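Ticket: drawer task keeps picking the wrong drawer
Project: Hinell
Component: Brastiro (perception), grasp planner
Status: open

Right, I've been chasing this one since Tuesday and I'm stuck, so I'm writing it all down before I forget half of it.

What I see

I ask for the lower drawer and the planner goes for the upper one. I did 60 runs on the Nyamweya config and 12 of them went wrong like this. The log always says the same thing:

target=drawer_lower handle_found=true source=bar_detector

Well, there's no bar on the lower drawer! It's only got a finger hole. The long white handle is taped on the upper one, so my guess is that the detector grabs the nearest bar and the drawer label never gets checked against it.

What I've tried

Restarting Brastiro. No change.
Turning the bar detector off. It then finds both finger holes, but the wrist views get muddled once the unit is lying sideways in them (all that brown grain next to all that white).
Raising the point limit to 3,000. Slower, and no better that I could tell.

Camera views, three wrist and one head:
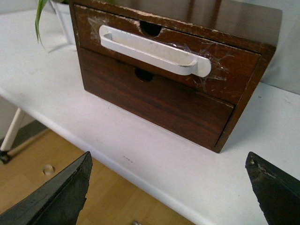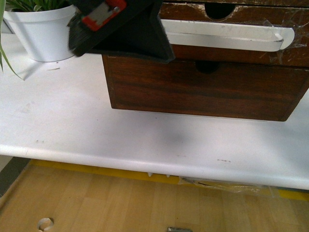
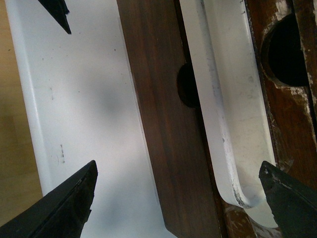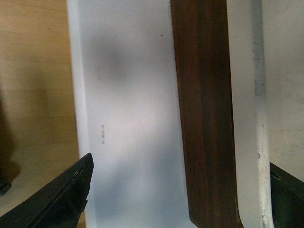

Next steps

I'm going to make the planner throw away any handle that sits above the gap between the drawers when the target is the lower one. It's a bit of a bodge, I know, but it'd get the Praltonden branch moving again.

I'd also love a second pair of eyes on the wrist camera rotation, as I don't trust my own sums there. Config and logs are in the usual folder.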